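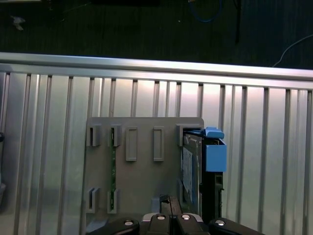

Ticket 3121
Opened by: Lise Simard
Product: Dukell drive panel, gray, upright mount
Status: Closed

Saturday, 8:15 am
Drive in the right-hand clip does not stay tight. It goes in vertically and stops where it should, but I can move the top of it with one finger. The narrow green board in the other clips is fine. Panel came from Skundham with the rest of the order.

Reply, Tratari support
Please take the drive out and check the slot for leftover plastic from molding. Also check that the panel sits flat at the bottom. Do not bend the clip inward, it can crack at the base.

Saturday, 10:40 am
Found a small ridge of plastic inside the slot. Trimmed it with a craft knife and wiped it out. Drive goes in further now but there is still a little play at the top — less than before.

Reply, Tratari support
Which clip insert is fitted? There are two, 6 and 8. The number is on the back of the panel, behind the clip.

Saturday, 11:05 am
It says 8.

Reply, Tratari support
You need the 6 for that drive. Ross in parts is sending one. Push the old insert out from the back, turn the new one 90 degrees and press until it clicks.

Update, Lise Simard
New insert fitted. Drive is tight, no movement at the top. Did not have to touch the board. OK to close.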